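工作间笔记 2024年11月 周六 浅色木桌重新规整

桌子归位，黑网篮先搁靠里那边。
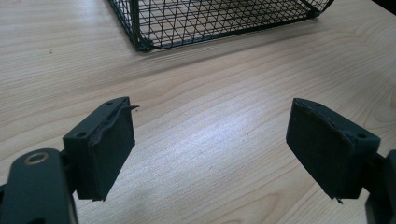
一、起因

Drasstead那间屋子的桌子一直是谁用谁摆，用完不收。上周找那把平口螺丝刀翻了半个上午，最后在抽屉最里头，压在一叠砂纸下面。Tarun Garg说干脆定个规矩，什么东西放哪儿写下来。行，写。今天屋里安静，顺手做了。

先记现状再记改法，后面谁接手看得懂就行，字句不讲究。

二、桌面

浅色木头，具体什么料没问到，买的时候单子上只写了“实木台面”，店家Haslinger，单子在文件夹里，蓝皮那本。以后要补料得先打电话问，别自己猜着买，上次凳子补的那块颜色就差很多，到现在看着还别扭。

清洁顺序：
先干擦，把屑扫掉，用软毛刷，顺着木纹走。
然后微湿布，拧到不滴水。
再干布收一遍。
等一会儿再放东西。

酒精不要再用了。夏天有人拿酒精擦胶印，擦完那块发白，后来上了点油才压下去。胶印用手搓，搓不动用塑料刮片平着推，别立起来刮。金属刮刀禁止上桌，这条写大一点贴墙上（还没贴）。

胶带也是个问题。纸胶带可以，当天贴当天撕。布基胶带不行，撕完一层黏的，粘灰，越擦越脏。上个月桌角那条就是布基的，贴了不知道多久，我弄了一下午才弄干净。谁贴的就不追究了，布基那卷已经收进柜子顶层，要用来找我。

上油的事：油还剩小半瓶，200毫升那种瓶子。打算十二月再上一遍，现在不动，屋里太干，暖气又开着。上的时候要薄，布蘸一点点，推开，过20分钟把浮在面上的擦掉。上次有人倒多了，第二天袖子粘在桌上。用过的油布摊开晾在外面架子上，绝对不要团起来扔垃圾桶，会自己发热，这个是真的会着火。

重东西直接往桌上墩的毛病也要改。先垫毛毡，毛毡在左手第一个抽屉，裁好的。热的东西垫软木片，杯子也算热的东西！！杯印最难弄。

三、黑网篮

铁丝网那种敞口的，黑色。以前当杂物筐用，什么都往里丢，结果小零件从网眼漏下去，桌子缝里、地上到处是。扫地的时候扫出来过弹簧、垫片、一小截焊锡，还有不知道哪年的铅笔头。

改成：篮子只放“正在用”的东西。当天进当天出。晚上走的人顺手清空，清不完的放纸条写名字，没名字的我直接归到失物盒。

小于网眼的一律先装盒再进篮。盒子用Jadus那套透明的，带扣盖，便宜，摔过几次都没裂。不要用塑料袋代替，袋子在篮里看不见东西，翻一次乱一次。

篮子位置：桌子靠里，别放前沿。前沿要干活，胳膊会带到。以前放右前角，被带下去过2次，第二次里面正好是刚分好的螺丝，蹲地上捡到天黑。所以固定在靠里，底下垫一片薄毡，铁丝不要直接蹭木头，蹭一次一道印子。

本来想在桌上贴四个角标，让大家知道往哪儿摆。想了想又不愿意贴东西在木头上，铅笔点四个小点也行，回头问问大家意见。或者毛毡裁成篮底的大小，毡在哪儿篮在哪儿，可能这样最省事。→先试这个

篮子本身的清洁：拿到水池，牙刷加洗洁精刷网眼，冲净，倒扣控水，完全干了再拿回来。湿着放回去肯定留水印。焊点的地方多看两眼，以前那只旧的就是从焊点开始掉漆生锈的，后来扔了。

四、抽屉和墙

左手第一个：毛毡、软木片、纸胶带、软毛刷。
左手第二个：量具。钢尺、角尺、卡尺。卡尺用完合拢再进盒，不要夹着东西放。电池单独放小袋，上次电池漏液差点把卡尺废了。
右手第一个：螺丝刀、内六角。按大小排，大的在里。内六角最小那把又丢了，已下单。
右手第二个：砂纸。按目数分袋，袋口写数字，写大点。潮了的扔掉，别心疼，磨两下就掉砂的纸留着也是添乱。

墙上挂板：剪子、钳子、直尺、卷尺。描了轮廓线，空着就是有人拿走了。挂板一共7个钩，够用，不要再往上加，上回加的自粘钩半夜掉下来砸到台灯。

台灯拧得太紧的那个关节我松了一点，现在能停住也能转。灯罩别用湿布擦。

五、Zosine那批样板

样板还在等，说是下周送。到了先在地上拆箱，不要上桌拆。箱底都是沙子和木屑，钉子也可能有，上桌必划。拆完的泡沫直接装袋拿下楼，屋里没地方堆。

样板上桌前拿布过一遍底面。有毛刺的先处理。堆放时中间隔纸，牛皮纸在柜子侧面那卷，别用报纸，会掉墨，浅色木头沾了墨很难去。

Tarun的意思是样板按到货顺序排，我觉得按尺寸排更好找。没吵出结果，先按尺寸，他要改再改。反正标签上两样都写：到货序号＋尺寸。标签贴背面右下，统一，别今天贴正面明天贴侧面。

样板期间桌上不做胶活。要粘东西去窗边的小台子，那个台面本来就花了，无所谓。

六、收工检查（打算打出来塑封）

篮子清空，放回毡上
桌面干擦一遍
量具入盒，挂板对轮廓
布摊开晾
台灯关，插排关
地上扫一遍，桌子底下也扫，别光扫看得见的地方
窗户看一眼，锁扣那个要往上提一下才卡得住

做完大约十分钟。有事急着走的，至少把篮子和插排这两样弄了。

七、杂记

木头在暖气季会缩，去年冬天桌板拼缝那里能感觉到一点台阶，手指摸得出来，眼睛看不太出。开春自己又平了。先不动它，十二月上油前再摸一遍，要是还在就记下来，不要拿砂纸去找平，砂掉了开春就凹了。

加湿器的事再说一次，放门口那边，喷口别对着桌子也别对着量具抽屉。水每天换。用过滤过的水，自来水会起白粉，落桌上一层。

椅子腿的毡垫掉了一只，走起来咯吱响。备件好像在柜子中层，没找到，可能用完了。列进采构单：椅腿毡垫、最小号内六角（已下）、软毛刷再来一把、签字笔。油不用买。

蓝皮文件夹里的单子有几张字都淡了，热敏纸的，趁还看得清复印一份。复印机在楼下，要自己带纸。

还有，柜子门不要靠膝盖顶着关，铰链已经歪了，我垫了片纸凑合，回头要换。换的时候要两个人，一个人扶着门，我自己试过，不行，门掉下来砸脚。

问题没解决的：
毡片裁多大，按篮底还是大一圈？我倾向大一圈，拿放方便些。
墙上那条“禁止金属刮刀”贴哪儿，挂板旁边还是抽屉上。
失物盒多久清一次。满了再说？
窗边小台子要不要也擦擦，胶疙瘩太多了，放东西都放不平。

下次接着弄柜子中层。那里面的东西我都不太想打开看。先写到这，赶末班车，没写完的周一在再补。

补一行：钥匙放回老地方了，门口那只伞桶旁边的挂钩，Tarun周一早到的话先开窗透会儿气，油瓶盖子好像没拧太紧，麻烦拧一下。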